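Who Writes the Last Paragraph?

Zübeyde Dönmez has been writing death notices for families in Corkville for long enough to distrust most of what gets called a tribute. She charges by the notice, works from her kitchen, and will tell you before you sit down that most of them are too long.

"Everyone lit up a room," she says. "I have read it a thousand times. I ask the family which room, and they go quiet. Then somebody remembers he used to fix radios in the laundry room, and we have a sentence."

I had come to ask her about Noltier, the online service that offers families a finished obituary from a short form. You enter the dates, the survivors and a few hobbies, and pick a tone. The top package costs $91 and runs to 800 words. The choices of tone include "warm" and "dignified," and I asked whether those were opposites.

"They're the same notice," she says. "I tried both. One has more adjectives."

She is no easier on the newspapers, which she says have priced plain people out of print. Nor does she have much patience for funeral homes that paste last month's wording under this month's name. In April she spotted a notice that gave a retired bus driver another man's grandchildren. The correction was smaller than the ad beside it. 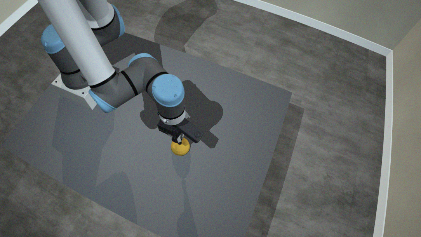

What the form leaves out

Yavuz Sezer runs the front office at Jutstead, a funeral home that began offering the Noltier forms to families last year. He says they like it. I asked how he knew.

"They don't complain," he says. Then, after a moment – "I suppose they have other things on their minds that week."

He showed me a sample notice for a woman of 62. It was clean, and the dates were in order. It said she "enjoyed spending time with loved ones," and I could not have told you one thing about her. Sezer read it again and said the family had left the hobbies box blank.

Dönmez, when I told her this, was not surprised. A blank box is where she starts asking. What did she cook badly? Who did she stop speaking to? Half of it can't be printed, she admits, and some families would rather not be asked at all. A few have walked out.

"Fine," she says. "Let them use the form. It spells the names right if they type them right."

I asked whether she had written her own. She has, and it is four lines long. She wouldn't let me read it.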